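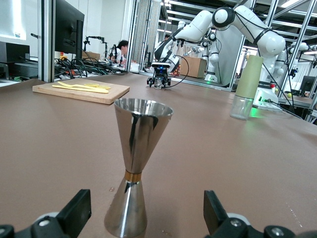

De: lista robótica-en-casa
Asunto: Re: ¿y las tareas de verdad, para cuándo?
Fecha: 8 de marzo de 2022

El mensaje anterior decía:

> Llevo desde agosto leyendo en esta lista que "ya casi". En el taller tenemos
> una celda de Rantala que atornilla tapas de maravilla, pero en mi cocina
> sigo fregando yo. ¿Alguien ha visto una máquina que recoja una mesa
> cualquiera, sin que se la preparen antes?

Hola a todos:

Pues yo soy de los optimistas, y cada mes un poco más. Recoger una mesa entera y cualquiera, todavía no. Pero coged un puesto de coctelería, que es lo que me tiene enganchado últimamente: un medidor doble de acero, un vaso transparente con otro verde encima boca abajo, una tabla de madera con un tenedor y un cuchillo amarillos. Parece un juego de niños y es un problema precioso.

El medidor es mi favorito. Es alto, estrecho de cintura y pulido como un espejo, así que refleja la mesa marrón y la cámara de la muñeca tiene que decidir qué es metal y qué es reflejo. Si los dedos cierran por la cintura, el cono de arriba hace de tope (¡una maravilla!). Si cierran sobre el cono, la pieza tiende a escurrirse. El vaso transparente es otra historia, y sacar el de encima sin arrastrar el de abajo me parece más difícil que casi todo lo que se hace en una línea de montaje.

Nosotros, en Sotia, anotamos 200 intentos con un medidor parecido. Con la pieza de pie y espacio a los lados, muy bien. Tumbada, bastante peor. Y los cubiertos planos siguen siendo el coco: una pinza de dos dedos casi no tiene de dónde agarrar.

A quien pregunta por el taller: para piezas repetidas yo no esperaría más. Para la cocina de casa, me conformaría con que en 2 o 3 años una máquina guarde lo que ya está limpio y deje el fregado para después.

¿Alguien ha probado las almohadillas blandas de Herkmont con metal pulido? Me interesan sobre todo los fallos. Puedo pasar nuestras notas a quien las quiera, están sin ordenar pero se entienden.

Un saludo desde Trultlow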